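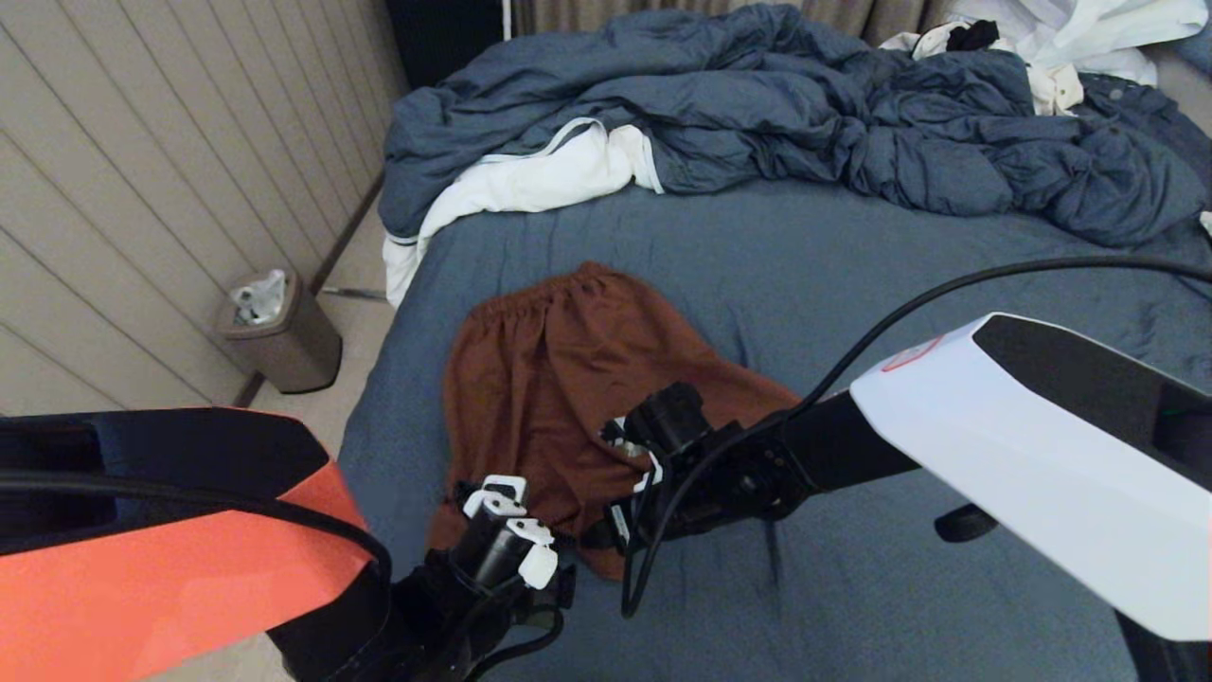
Beverley Pirihi thinks people have been folding shorts on their beds for as long as there have been shorts and beds, and she would like to know what part of that is worth paying for.

3 min read

It is a fair thing to ask of Flodureo, the bedroom folding course that went on general sale on 10 March 2024. The course is run by Tosix, a small household services firm in Dallden, and costs $199. For that a customer gets six printed cards, a set of short lessons and one visit at home, during which the week's washing is folded on the customer's own bed. Tosix says the course will save a household 441 minutes a month. It has not said how the figure was worked out, beyond describing it as the result of "an internal trial".

Asked how many homes took part in the trial, Paora Tawhiri of Tosix said it was "enough to be confident". Asked again, he said the firm would publish more in May.

The idea behind the course is simple. Clothes go on the bed one at a time, on the bare fitted sheet, with the duvet pushed up to the head end and anything not yet dealt with heaped on top of it. Each item is spread out, smoothed from the waistband down, folded and moved off before the next one is picked up. Tosix calls this "the clear middle". Most people would call it using the bed as a table.

There is something in it, all the same. A mattress is wide and at a bearable height, and spreading things out first does show up creases that folding in the air will hide. Whether a heap kept at the pillow end gets any smaller than a heap kept on a chair is another matter. The cards are silent on what happens at ten at night when the heap is still there and somebody wants to go to sleep.

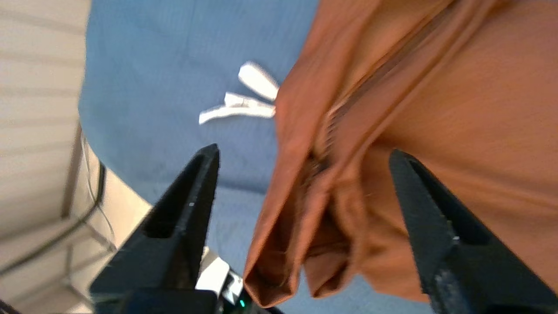
Awkward clothes are where the method looks weakest. Card four deals with "everyday bottoms" and shows a neat rectangle folded in three, with no ties and no fastenings. Real washing is less obliging. An orange garment in a slippery sort of fabric, with what looks like a zip running down through the folds and the hem doubled over on itself, will not lie flat because a card says so, and there is nothing in the set on what to do when a white drawstring is trailing out beside it on the sheet. Tuck it in? Tie it first? Tosix's telephone line suggested "whatever feels natural", advice that can be had elsewhere for less than $199.

Gunārs Grigaitė took the course before it went on general sale and is happier with it. He said he now folds straight after the washing is dry, where before he would leave it two or three days. Pressed on whether the cards had done that or the home visit, he thought it was mostly having arranged for someone to come round.

Tosix says 3,023 people have registered an interest. Registering is free and enters the person in a draw for a linen basket, so the number should be read with that in mind. The firm would not say how many have paid. It wants 1,000 paying households by the end of the year and has plans for a second course, on airing cupboards.

Refunds are offered for 14 days from purchase. The home visit is usually booked three weeks ahead, which means the refund period will have ended before most customers have had the part Grigaitė found useful. Tawhiri said the firm was "looking at the wording".

The cards cannot be bought separately.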